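An afternoon at the Groteck open day
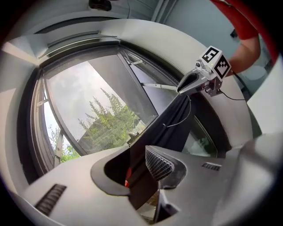
I went to the Groteck open day mainly because of the campers. My wife and I have owned one for six years, and the mailing said the afternoon program would cover "household handling in small vehicles," which sounded closer to my life than welding arms. Registration was free, lunch was not. The part I had come for took place inside a vehicle, and only four of us could watch at a time, so there was a line. When my turn came, a person in a red short-sleeved shirt was working with a hand-held gripper that had a white cube on it with black-and-white square tags. The task was cloth. The jaw held a piece of dark fabric over the gray molded surface by the window, and the fabric hung down into a recessed compartment. I would have guessed that cloth was one of the easier things to pick up and put away. Everyone who worked there told me it was one of the hardest.

The building is at the back of an industrial park, past a tile warehouse and a place that rents scaffolding. Parking was on the grass. The sign at the road said Jarnik, which is the older company that owns the site, and a few of us drove past it twice. Inside the door they gave out name stickers and a single sheet with a floor plan on one side and the schedule on the other. The sheet listed 18 stops. I got to 11 of them and would skip two of those if I went again.

Priya Sorensen led our group. She has been with the company since it had one room, and she now runs the side of it that deals with handling soft items: towels, bags, clothing, bedding. She walked fast and answered questions while walking, so it paid to stay near the front.

The first stop was the parts room. There isn't much to report from it. Shelves, labeled bins, a bench with two people soldering who had obviously been told to keep working and did. One man in our group asked what a gripper costs to build and was told it depends on the version. He asked again at three later stops and got the same answer.

The second stop was better. They had set up a kitchen counter and a rack of ordinary things, and visitors could try a hand gripper themselves. You squeeze and the jaw closes. I moved a sponge, a paper cup and a wooden spoon without trouble. Then I was handed a dish towel and told to lay it flat in a drawer. I got it in the drawer. It was not flat. A girl of maybe ten did it after me and did it better, and when I asked her how, she said she went slower and put the bottom edge in first. I tried it her way and it helped.

Sorensen explained the idea there. People do the chores by hand with these tools, many times over, and the recordings are used to train an arm to do the same job. The tags let the software work out where the tool is and which way it is turned. For a person, she said, the hard part is remembering to do it the way a machine could. You don't get to use your other hand to smooth things out, and you can't tuck with a thumb.

She also talked about numbers. For a single task in a single place they want at least 100 usable runs. The camper set stood at 483 when we visited, across all the tasks. I asked what makes a run unusable and she listed dropping the item and pausing too long to think. Someone reaching in with a bare hand out of habit was the most common one.

Then the vehicle. The reason for working in one, according to the person who managed the line, is that nothing in a vehicle is square. I can confirm that from owning one. Dashboards curve, compartments have rounded corners and sit deeper than you expect, and there is always a raised piece or a window in the way of your elbow. Cloth going down into an opening like that has to clear the edge, and the wider part tends to catch. We each got a turn standing close, and nobody talked much. You could see trees out the window and it was easy to forget there was a workshop 20 steps behind us.

I asked whether the finished product is supposed to be an arm in a camper that puts my stuff away. The answer was no, at least not soon. The interest comes from rental companies that turn over a lot of vehicles between customers and want help with the cleanup. They mentioned a trial with a rental outfit named Clisia that has 80 vehicles, to start in December if the arm is ready. I did not get the feeling that anyone was sure it would be.

Lunch was in the loading area. There was soup, bread and a tray of börek from Özkan, the bakery across the road, which ran out early. Coffee was included.

After lunch they ran the actual arm, on a table, with a hand towel and a shallow box. It made five tries while I was there. Three went in. On one the arm let go too soon and half the towel stayed over the side, and on the other it picked up nothing and carried on with the motion anyway, all the way to the box. People laughed, including the engineer running it. Each try took most of a minute. If you are used to videos of these machines, be aware that those are often sped up.

The last hour was a question session in the upstairs room, with slides I had trouble reading from the back. The only question I wrote down was whether darker fabric is harder than light fabric. It is, for the cameras, when it goes into a shadowed space, and they do it on purpose for that reason.

Some practical notes for anyone going next time. Come before ten if you want to see the vehicle without waiting; I stood in line for 40 minutes. Wear shoes you don't mind getting wet on the grass. The upstairs room has no elevator. Kids are welcome at the hand gripper counter and will probably want to stay there. Bring cash for lunch, as the card reader was not working when I paid.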